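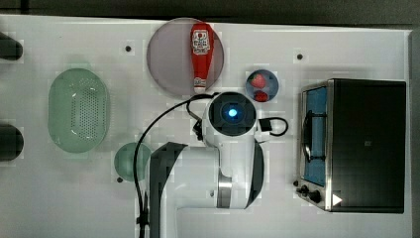

Spielküche im Gruppenraum Ilto -- Bildergalerie

Seit April hat der Gruppenraum Ilto wieder eine Spielküche. Zulmira Amaral hat sie aus zwei älteren Beständen zusammengestellt und um einige neue Stücke ergänzt. Gespielt wird am Tisch, damit von allen Seiten Platz ist. Das Budget lag bei 90 Euro.

Geschirr
Der große runde Teller ist leicht durchscheinend, mauve-grau, mit etwas dunklerem Rand. Dazu kommen kleine runde Schälchen in Blau und Blaugrün.

Lebensmittel
Rote Ketchupflasche mit weißem Etikett, darauf eine kleine Tomate. Die beiden Erdbeeren liegen im blauen Schälchen -- dort gehören sie auch beim Aufräumen wieder hin.

Sieb
Oval, blassgrün, mit vielen kleinen Löchern im Boden. Bei den Kindern beliebt, auch zum Sandsieben. Bitte trotzdem im Raum lassen.

Ofen
Schwarzer Tischbackofen mit Glastür, innen blau. Zwei schwarze Drehknöpfe, gebogener Griff.

Die Kiste mit dem übrigen Zubehör steht im Regal Serrano, Fach 555. Fehlende Teile bitte bis 16 Uhr bei Zulmira Amaral melden.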